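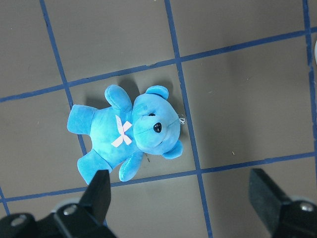 FOR IMMEDIATE RELEASE

Vuorinen launches Drekia, a small tidy-up set for family rooms

January 7, 2022 – Vuorinen, the home storage label from Prakotine, today announced Drekia. One wire basket, one white lidded container, one soft blue bear. Sold together, meant to live together, on a shelf or next to the couch.

The idea is simple. Toys end up all over the floor by dinner time. Most families own plenty of bins already, big ones, and the big ones turn into a pile with a lid on. Drekia goes the other way. Small basket for the soft stuff, small container for the little stuff. Done before bath.

"Parents kept telling us the same thing, they want it off the floor in a minute or two and they dont want to look at a plastic tub all evening," said Rajeshwari Salian, head of product at Vuorinen. "So we started with the bear and worked out from there. The basket had to fit the bear. Thats really how it got its size."

The bear is plush with a velvety feel, in mottled shades of blue, with a small black nose and a pale pink ribbon bow at the neck. It's the first toy Vuorinen has put its name on. More colors under discussion, nothing confirmed yet.
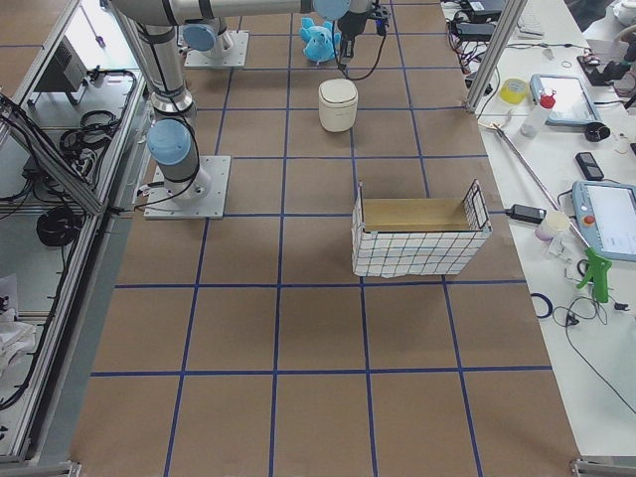

What's in the set

Basket – rectangular, open top, wire with a grid pattern. Goes on a shelf, a dresser or the floor. Available on its own too.

Container – white, round, with a lid. For blocks, crayons, hair ties, the puzzle pieces that otherwise go under the couch. Wipe clean with a damp cloth, please no dishwasher.

Bear – light blue plush. Surface wash only.

Each set ships in one flat-sided carton with a fold-out card. The card has a tidying game for kids age 4 and up: soft things in the basket, small things in the container, bear goes in last. Written with preschool teachers and tried out in 15 homes this past fall. Families kept the sets afterward.

Salian again: "The kids liked putting the bear away last. That was the part they asked for. We had a timer in the first version and took it out, it made everybody cranky."

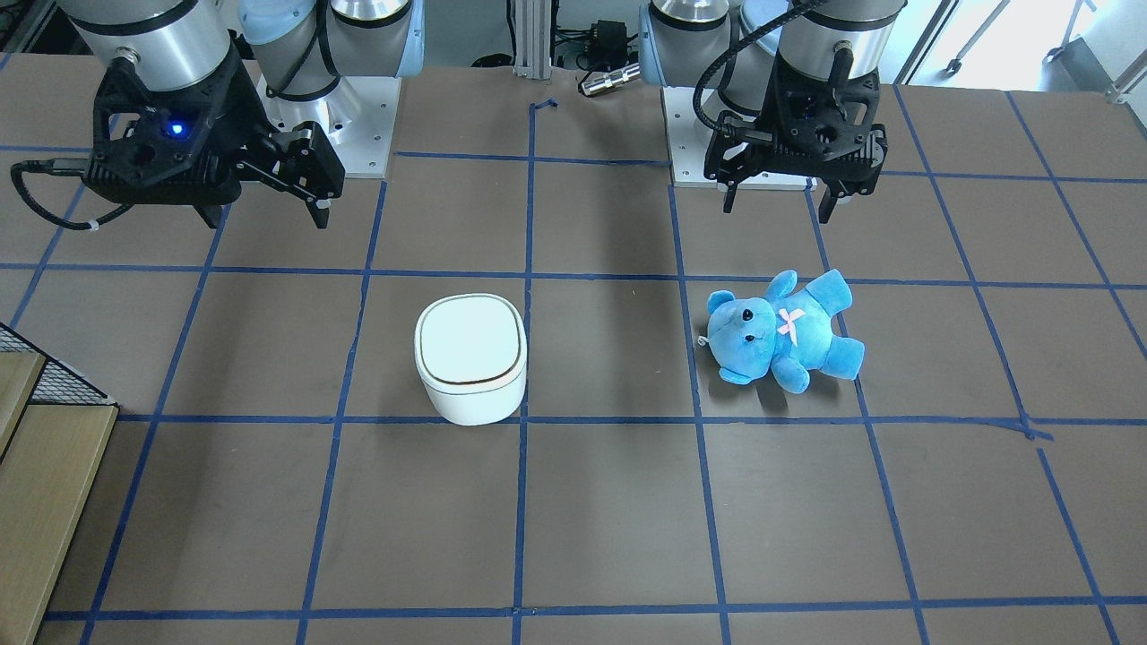 PRICING AND AVAILABILITY

Drekia goes on sale in March, online and in 106 stores that carry the Vuorinen line now. Preorders open the same day as this release. Prices will be posted on the Vuorinen site along with shipping dates by region. Limit of 3 sets per order for the preorder period.

Retail partner Muretix will carry the full set plus the basket alone. Store displays will go up the week of launch, and Muretix locations with a kids corner will have an open set out for children to try. Ask at the counter if you dont see it.

Stores wanting display kits should get orders in early, quantities are tight for the first shipment. Reorders after that should be quicker.
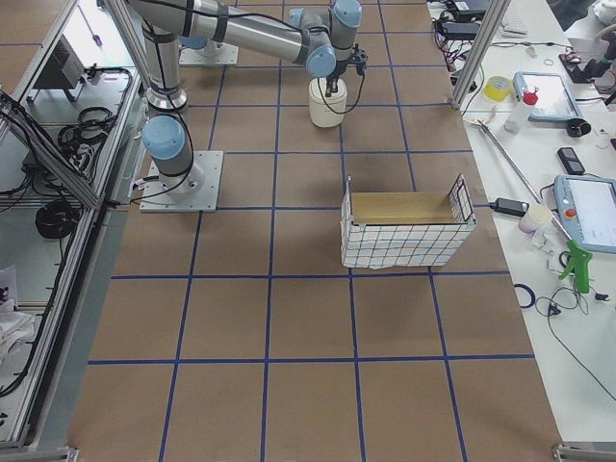

Replacement lids and spare fold-out cards can be ordered separately from launch day. Returns on unused sets accepted at any store that sells them, bring the reciept.

About Vuorinen

Vuorinen makes storage for kitchens, closets and kids rooms. Baskets, containers, shelf liners, hooks. It is part of Prakotine.

Media contact

Rajeshwari Salian, Vuorinen. Samples for review on request – please include a shipping address and your deadline.

###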